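Golcombe Neighbors Forum > Local News and Crime > Package thefts on Berum Street

berumside
Nov 25, 2018

Okay, so has anybody else on Berum lost packages this week? I had two boxes taken off my porch, one of them my mom's birthday present, and the lady across from me lost one the same afternoon. I called the non-emergency number and they were nice enough, but I got a report number and that was pretty much it. The officer said they've had a bunch of these calls since the holiday sales started.

I'm out a little over 100 bucks, which I know isn't the crime of the century, but I'm mad!

tallpaul_g
Same here, except over on Ninh Court. A gray hatchback went by real slow, stopped, and a guy in a hoodie hopped out and was back in the car before I got to the door. Didn't get the plate. I keep replaying it in my head like I'm going to suddenly remember it.

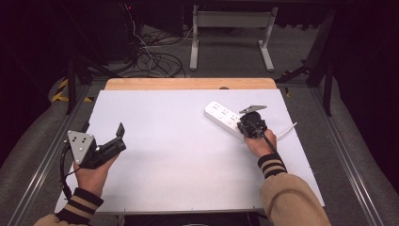 kettle_and_crow
Dumb question maybe, but do I need to file a police report before the store will refund me?

berumside
Depends on the store. Mine refunded me off the tracking number and never asked, but my neighbor's seller wanted the report number before they'd do a thing. I'd file anyway, it took me one phone call.

dockside_dan
I'm going to be the grouch here. Stop having stuff left on the porch. I send everything to the pickup lockers at Illeo Market and I haven't lost a box yet. It's on the way home for most of you.

berumside
It's on the way home if you drive, Dan. I take the bus and one of those boxes was a crockpot.

dockside_dan
Fair enough on the crockpot.

Thu_Ung
Hi all, Thư Ung here, I'm over by the school. I talked to the desk at the station Friday about the same thing. What they told me is that anything under 2000 dollars total goes in as a misdemeanor here, so one porch isn't going to get a detective. But if the reports all describe the same car they can tie them together, and then it might be treated differently. So please, please call it in even if you already got your money back. I know it feels pointless (I almost didn't bother with mine, it was dog food).

tallpaul_g
Huh. I didn't report mine because I only had the hatchback to go on. Calling tomorrow.

marigold11
Not sure that's right about adding them up. My brother-in-law had tools stolen out of his truck three different times and each one stayed its own case, even with the same guy on video. He got restitution for exactly one of them and he's still waiting on half of that.

Thu_Ung
Could be, I'm only passing along what the desk officer said. I didn't ask about trucks. Was your brother-in-law's in the city or out in the county? It might be a different prosecutor.

marigold11
County, now that you mention it. Okay, I'll give you that one.

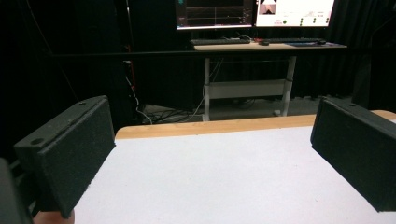 Black grippers over the work surface

kettle_and_crow
Filed mine over the phone just now. They wanted the time of delivery, the carrier, what was in it and what I paid. Have your order email open before you call, I had to go digging for mine while the poor woman waited.

dockside_dan
And how many patrol cars are we getting out of all this? We went through the same song and dance last year, everyone was fired up until January and then the thread died.

berumside
So what's your plan, Dan, just everybody rent a locker?

dockside_dan
You don't rent them, they're free. And yeah, kind of.

tallpaul_g
I'm home most days after 11 if anyone on Ninh or the low end of Berum wants stuff sent to my place. Message me first so I know whose it is. No crockpots, lol.

berumside
I'd take you up on that, thank you! Mom's replacement present should ship Tuesday.

Thu_Ung
If anybody has doorbell video with that gray car in it, hang on to the original file and don't just post a clip. The officer said she'd want the whole thing with the time on it. I'm going to ask my next-door neighbor about his tonight, and I'll post here if he's got anything.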